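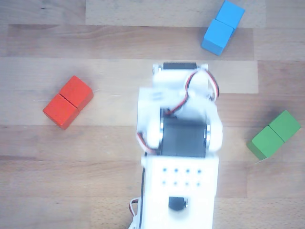
Report on a Visit to the Tabletop Robotics Teaching Area, Priswood

Dec 11, 2021

The Milavitz office for equipment practice visited the Priswood site to review how small robotic arms are used at shared tables. The visit formed part of the work on our practice guide for small arms, the first draft of which went out for comment in November. Lanying Hou led the visit and prepared this report.

Background

The draft guide covers arms that are built or assembled in-house and run without a cage or fence. It does not replace the risk assessment each site must carry out. Comments were received from 19 sites, and many of them asked how the rules should be applied to block handling and other simple stacking work. Priswood agreed to show its own procedure and to discuss the points that remain open.

Table setup

Priswood works with wooden cubes sorted by color. Its written procedure asks that the cubes be set out in pairs before a run, with clear table between the pairs and the arm. Personal items, cups and tools are to be taken off the table first. The operator then checks the reach of the arm by hand with the power off.

The draft guide requires a marked reach zone at every station. Priswood proposed that a written layout sheet be accepted in its place where the table is used for other purposes during the day. We consider this reasonable, provided the sheet is kept at the station and names the person who last changed it.

Wiring

Open servo wiring was discussed at length. On arms of this type the wires loop outside the joints, and they move whenever the joints move. The site inspects them at the start of each session and again after 200 cycles. Any wire with worn insulation is replaced before the arm is powered again. We recommend that the same interval be added to the guide, and that the power cable be led away from the side where the operator stands.

Stacking

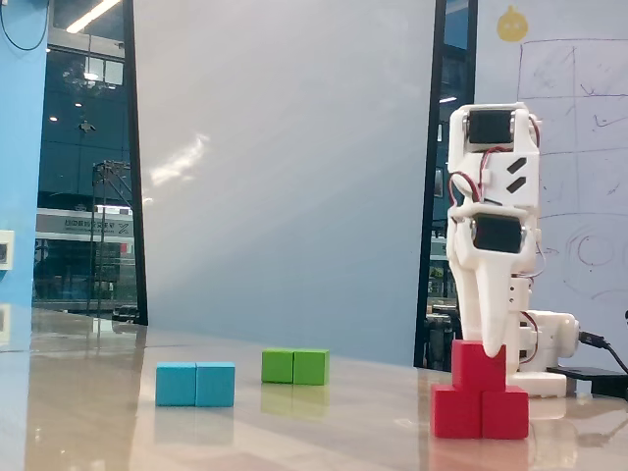

Arm at a three-cube stack, with the blue and green pairs set apart on the table.

The stacking task is used at Priswood to teach positioning. Under the local rules, one person operates the arm and one person observes, and only the operator may give the command to move. Hands stay off the table until the arm has stopped and the operator has said so aloud. If a cube falls, it is left where it lies until the run has been ended.

The site log holds 481 entries for this task. The visiting party read a selection and found the entries brief but complete. Stops made by the observer are recorded in the same way as faults, and we would like to see other sites adopt this.

Points for follow-up

The Nollmont site will be asked to try the layout sheet and report on its use.

The Xue procedure for servo replacement will be compared with the one used at Priswood, and a single text will be proposed.

Section 4 of the guide will be revised to state who may restart an arm after a stop. The present wording can be read in two ways.

Comments on this report may be sent to the Milavitz office in writing.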